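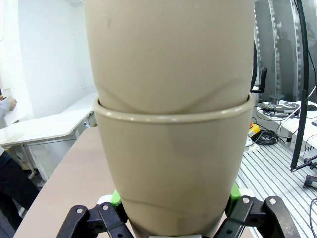 Ineinandergesteckte Becher wieder auseinanderzubekommen, daran arbeite ich jetzt seit Februar, und ich kann kaum glauben, dass ich darüber eine Pressemitteilung schreiben darf! Wer schon einmal einen Stapel Plastikbecher trennen wollte, kennt das Problem: Der eine sitzt im anderen, und man weiß nicht, wie fest. Der Greifer hält bei uns den unteren Becher mit zwei grünen Fingerpolstern, der obere steckt darin und hat kurz über dem gerollten Rand schon Wellen und Dellen im Kunststoff. Genau solche Stellen interessieren uns, denn an ihnen verrät das Material eine Menge über die Kräfte, die beim Zusammenstecken gewirkt haben.

Graltilbridge, 16. August 2018. Mein Name ist Apostolos Tzanetos, ich leite bei Graltilbridge die kleine Gruppe für Greifverfahren, und heute stellen wir Asar vor. Asar ist eine Methode, mit der ein Roboter aus dem Kamerabild am Handgelenk und dem Strom in den Fingermotoren abschätzt, wie fest zwei dünnwandige Teile ineinandersitzen (und zwar, bevor er richtig daran zieht). Bisher haben wir die Greifkraft einmal eingestellt und dann gehofft. Das ging bei steifen Teilen gut und bei weichen ziemlich oft daneben.

Für den Versuch haben wir 668 Griffe an ineinandergesteckten Behältern aufgezeichnet, verteilt auf 30 verschiedene Paarungen. Mal saß das obere Teil locker, mal haben wir es mit Schwung hineingedrückt. Mit 185 dieser Griffe haben wir das Verfahren geprüft, der Rest ging ins Training. Das Ergebnis, auf das ich wirklich stolz bin: Die Zahl der zerdrückten Unterteile sank gegenüber unserer alten festen Einstellung um über 40 Prozent. Gemessen haben wir mit demselben Greifer und denselben Paarungen, nur die Kraftvorgabe war eine andere.

Ganz fertig sind wir natürlich nicht. Matte Oberflächen liegen Asar deutlich besser als glänzende, und bei durchsichtigen Bechern rät das Verfahren im Moment noch (da hilft dann nur der Motorstrom, und der allein reicht uns nicht). Auch schräg sitzende Teile machen Ärger, weil das Verfahren dann gern eine Seite für den ganzen Rand hält.

Als Nächstes nehmen wir uns Deckel vor, danach kommt der Vergleich mit Rudd, unserem älteren Verfahren für starre Bauteile. Den Bericht mit allen Messreihen und die Aufzeichnungen der Griffe geben wir auf Anfrage gern heraus. Und wer selbst mit dünnwandigen Behältern kämpft, darf sich unbedingt melden, wir suchen noch Paarungen, an denen Asar scheitert!

Pressekontakt: Graltilbridge, Gruppe Greifverfahren, Apostolos Tzanetos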